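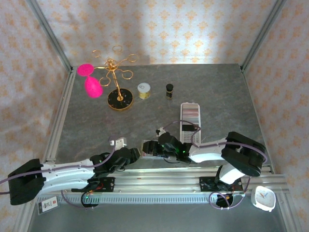 Branched metal stand on a grey stone-patterned top, with a white-lidded tin and a dark bottle

Small-item storage

Reading time: 2 min

Small-item storage is the keeping of light household things on a table, counter or shelf, where they can be reached without opening a cupboard. It includes stands, tins, bottles, open baskets, boxes with compartments and flat holders. In the older trade lists of Vesbridge the same goods are called "top ware", a name which is still heard in Puvia.

Stands

A branched stand has a heavy base, a central stem and several arms. The arms may end in loops or hooks, and an object is hung from them by its foot, handle or string. The base should be wider than it looks necessary, as a stand loaded on one side only can fall.
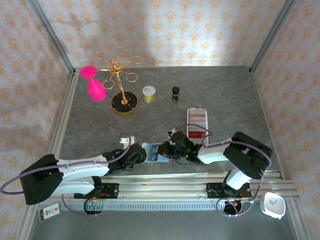
Stand with a round black base and gold rim; a bright pink piece hangs from one side

The Csonka catalogue of household metalwork lists 381 stands, of which 119 have a stone or stone-like base. Heights are given without the base.

Containers

Tins and jars with a lid protect dry contents from dust. Open baskets are used for things taken many times in a day. The perforated kind is lighter and dries more quickly after washing. Boxes divided into compartments serve for tablets, beads or screws, and in these the divisions are usually of equal size.
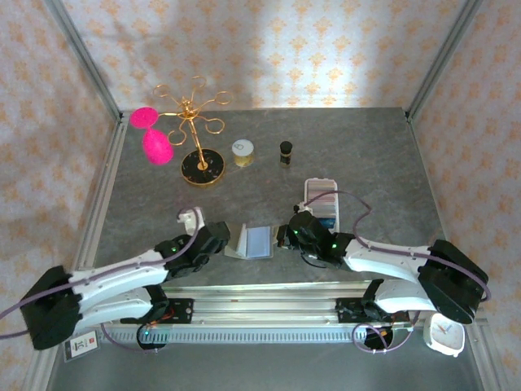

Small open box with light blue inside its lid, and other containers on the same top

In her study of homes in Trasness, Jolán Csizmadia recorded 2,554 small containers. She found that some 30 of them had a written label. The study was made in June and did not include garages.

Flat holders

Card holders are made of leather, cloth or plastic. They are stored lying flat, or upright in a narrow tray. On leather holders the stitching near the edge keeps the layers together and is the first part to be inspected for wear.

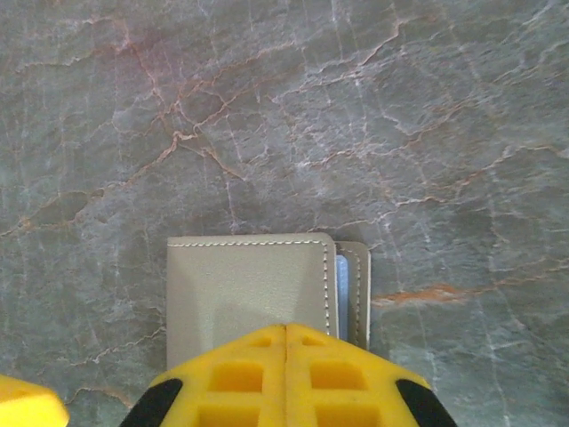 Beige-taupe leather card holder with light stitching

See also: Tableware; Cupboard; Tray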